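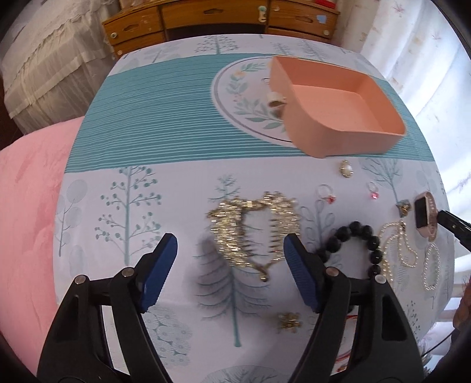
About Vasilakis

Vasilakis is a jewelry repair and restringing shop on Carus Street in Pillmont. We fix necklaces, bracelets, brooches, watch straps and eyeglass chains. We also buy and sell a small amount of secondhand costume jewelry.

The shop is owned by Raghavendra Chacko, who trained as a bench jeweler and took over the lease from the Vasilakis family. He kept the name because it was already on the door and in everyone's phone book. There are two benches in the back and a counter in front.

What we do

Most of our work is restringing. Beads are cleaned, put back in their original order and strung on silk or coated wire, with knots between them if you want knots. We replace clasps, jump rings and pin backs, and we solder broken chain in gold and silver. Plated pieces can often be mended, but heat may mark the finish — we will tell you before we start.

We do not set diamonds or resize platinum rings. For those we send people to Vandik, two doors down.

Prices and times

Restringing is priced by length and by the number of knots. You get a written quote at the counter. A simple clasp change is usually done while you wait. Other jobs take up to 12 working days, longer in November and before the holidays.

Repairs carry a guarantee of 11 months from the date on your ticket. Please keep the ticket, as we file everything by its number.

Dropping off

Bring loose beads in a closed bag or jar, including broken ones, so we can match the size. Parking is behind the building — enter from the alley. The front door has one step, and there is a ramp at the side entrance. Ring the bell there and someone will let you in.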